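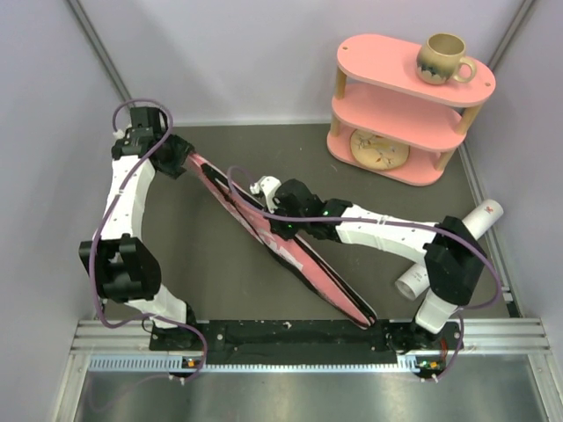

Folding the slippery stuff

I have a drawer for the clothes that won't sit in a neat stack, and for years it was the drawer I had to shut with my knee. Stretchy tops, swim things, anything with panels and trim going every which way. Cotton T-shirts I can fold half asleep. These I had to learn.

What works for me now is going long and narrow first. Lay the piece flat on something firm (I use the kitchen table, the bed is too squashy), smooth it out from the middle with the side of your hand, then bring one side in, and then the other, so you end up with a long strip. Don't worry if one end is fatter than the other. Mine nearly always are!

Pinch the narrow end and give it a small tug while your other hand stays flat on the middle. That gets most of the ripples out. Then fold or roll from the narrow end toward the wide one, so the bulky bit ends up on the outside and holds the rest in place.

Use the stripes

If there's a stripe or some dark edging, let it be your ruler. I line my first fold up with it and the second one comes out straight without any fussing. Plain fabric is harder, and I still get those wrong.

Rolled or flat?

Rolled for the drawer, flat for the suitcase. My neighbor Svatopluk Murín rolls everything, dish towels included, and we have agreed not to discuss it. I tried his way for most of January and my shirts looked like accordions.

Drawer dividers

I bought 2 from Dinwood and then cut up a shoebox for the other side, and the shoebox is still going strong - I just taped the corners. Stand the bundles on end so you can see the colors from the top. If they flop over, you need one more bundle in the row or a narrower box.

One last thing, check for damp seams before anything goes in. Thick edging dries slower than the rest, and I've had to wash a whole row over again for the sake of one hem.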